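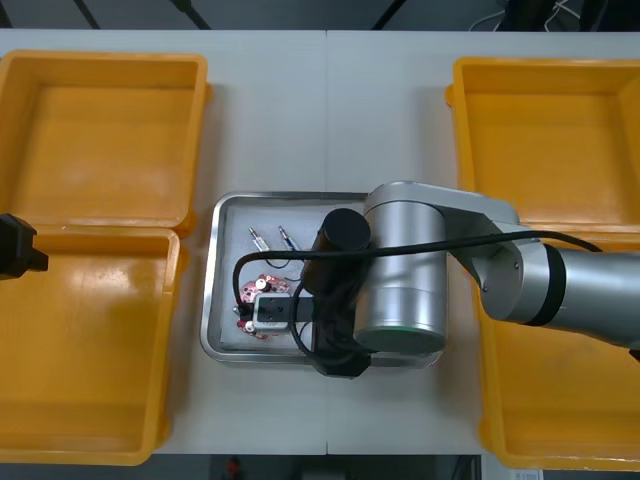
Bench 10, center tray with circuit board and two metal pins.

Lisatstead workshop notebook, 4th November
Subject: handling rules for the two-arm sorting cell (Clultico project)

The July draft of the Wan procedure was reviewed at the bench. The following points are to be adopted.

Boards are to be gripped with the components clear of the fingers. Grip force remains at the value entered under record 1617 until a change is signed. Arm cables shall be kept out of the tray during a pick.
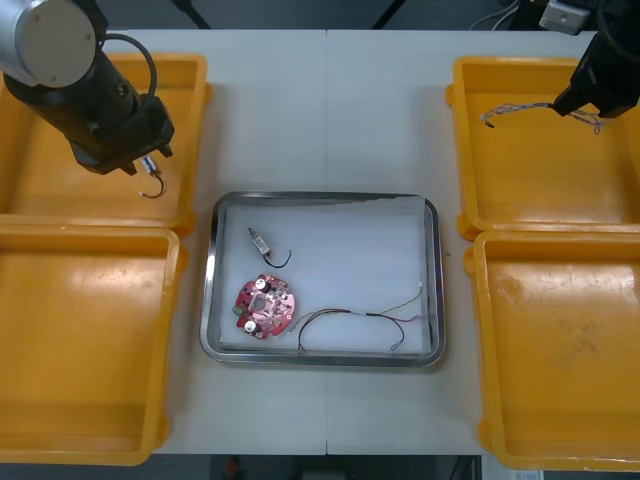 Both arms over the upper trays; board and harness in the steel tray.

Each part type is to have its own bin. The speed limit with a person at the table is 500 mm/s, and the stop button is to be tested before each shift. Wire leads may be held at any point except the connector. Jernoder has asked that this clause be moved to section 2. 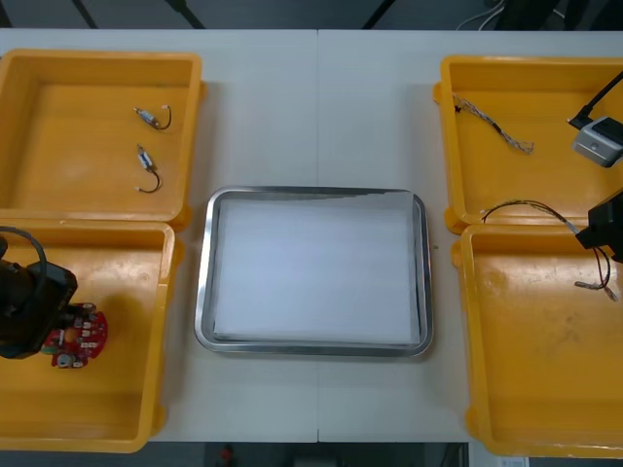 The clause on tray lining also needs revision. Paper is permitted but must lie flat, and it is to be replaced after almost 47 cycles. "Almost" is not acceptable wording for a rule; a fixed number is to be agreed before the next issue.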